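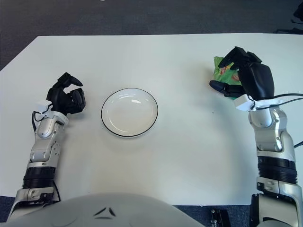

Pádraig Tierney wrote: the discount code is accepted in my cart, but at checkout the total goes back to full price. Same on my phone and on my laptop. I ordered 27 dinner plates and 3 serving bowls, so the difference is not small.

Reply from Yurani Mamani, Makero shop support
June 30, 2019

Dear Pádraig, thank you for the clear report. I have repeated your order in our test shop and I get the same result. I write down what I tried, so that my colleagues can follow.

1. Emptied the cart and entered the code again. No change.
2. Removed the bowls. The discount stayed until the last page.
3. Put back one bowl. The discount disappeared again.

I believe the reason is in the Gruvora payment module, which we updated last week. It calculates the cart a second time, and when one item is excluded from the offer, it removes the code from all items. The bowls have been excluded since November. 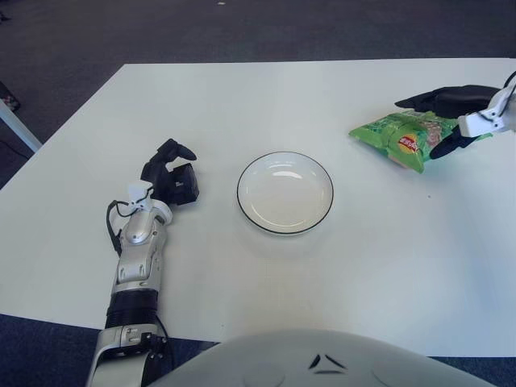
Dinner plate, white with black rim

Until it is repaired, please make 2 separate orders, first the plates with the code, then the bowls. I will return the second shipping fee to you by hand.

Update: Pádraig confirms that the plates went through with the discount. The bowls are not ordered yet. Ticket stays open, passed to the Gruvora team with my notes.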